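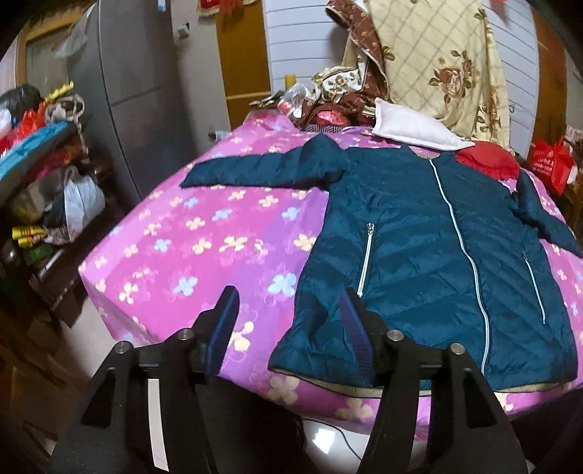 How should a quilted puffer jacket be folded for storage?

Lay it flat, zip the front and both pockets, fold the sleeves in across the chest, and roll it from the hem up to the collar. Press gently as you go so air can leave through the seams.

Vellisley Quilted Puffer Jacket

Color: dark teal
Front: full-length zipper in a light contrast color
Pockets: two zippered, one on each front panel
Quilting: horizontal seams on the front panels
Machine wash: cold, 30 minutes or less
Spare zipper pulls: 2-pack, sold separately
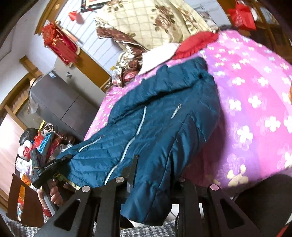 Storage and Care

Rolled, the jacket fits the 8-liter Pritura sack. Do not leave it in the sack for more than 5 days at a time. For the off season, hang it on a wide hanger or lay it flat on a shelf with nothing heavy on top.

Tumble dry low. Stop the dryer every 18 minutes and shake the jacket by the shoulders. Do not iron or bleach.

Orders placed in November ship from the Mogensen warehouse.
Care notes by Arnar Þrastardóttir. Page updated 8/12/22.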